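Husoden Kraft Roll, Heavy Weight

We've carried a lot of paper over the years and this is the one we keep taking home ourselves! Husoden is a thick, plain brown kraft made by Dredari, with a toothy side and a smoother side, and it takes just about anything you throw at it: poster paint, charcoal, glue, muddy flowerpots, a whole afternoon of gingerbread.

Manikandan Amin has run our paper counter since the Menon Street days, and he cuts every length by hand. Tell him what you're making and he'll probably suggest going a foot longer (he's usually right).
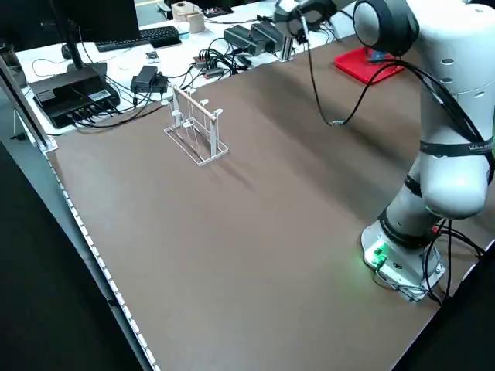
What you get
Item number: 2137
Color: natural brown, undyed
Length: 80 feet per roll
Core: cardboard, fits the Andero wall cutter and most bench holders
Also sold by the foot at the counter

Using it

Roll out what you need, toothy side up for drawing and smooth side up for wrapping. For big parcels, score the fold with a bone folder first and you'll get lovely crisp corners. Pencil rubs out cleanly if you go gently.

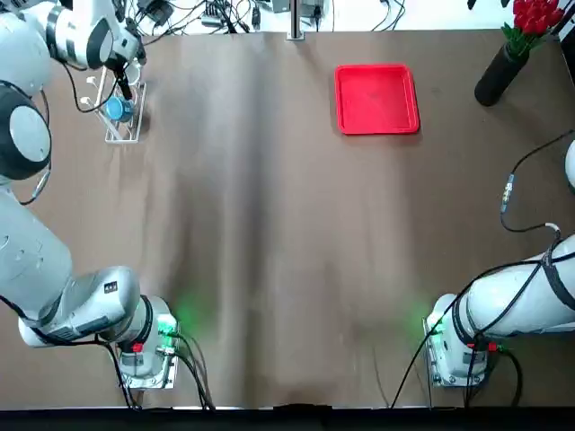 Wrapping is fun, but covering a work surface is where a wide kraft really earns its keep. Cut it a hand's width longer than the table, tape one short end, then smooth toward the other with your forearm. You may still get soft creases running down the paper, like the ones on the long table here, and they're fine for painting or potting. If you want it dead flat for lettering, leave it under a board overnight before you tape it down. When one side gets too splattered, flip it and keep going!

Goes well with

Andero low-tack tape, item 323, which lifts off most finished wood without a fuss. The Dredari bone folder, item 22, is back in stock from August.

Rolls ship in a tube. Cut lengths ship folded unless you ask for them rolled, so please put a note on your order.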